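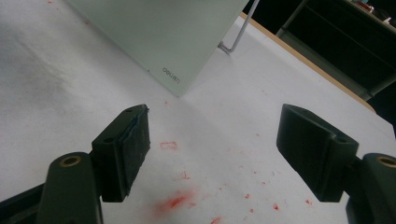
Last updated: July

Bench notes, white table

Julián Tejada asked me to write down how we clean the white table, so I do it in this notebook and Corinne Strickland can add her part later.

State at 9:40: red marks in the middle of the top, one blurred smear bigger than the others, and many very small specks going to the lower right. I think it is paint or ink. Gray haze also, I did not touch it yet.

First trial: warm water with a drop of dish soap, soft cloth. I will wait 175 seconds before wiping. Second trial, if needed: the Plornon cleaner, 100 ml in the small bottle, not diluted. Corinne says the Nikik pads are too hard for this kind of surface and I agree with her. We have one sheet of 3000 grit paper in the drawer, please leave it there until we talk.

The frosted glass panel must be moved before anything wet comes on the table. Carry it with two hands.
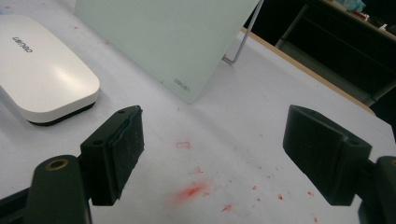
Can we use acetone on the red stains?

Only on a hidden place first, for example under the edge of the top, and with a cotton swab. If the white becomes dull or sticky, stop and go back to soap.

To order: cloths from Mistenis, item 916. Ask Julián if the Zamora account is still open.

Filed under: Workshop notes, Surfaces, Cleaning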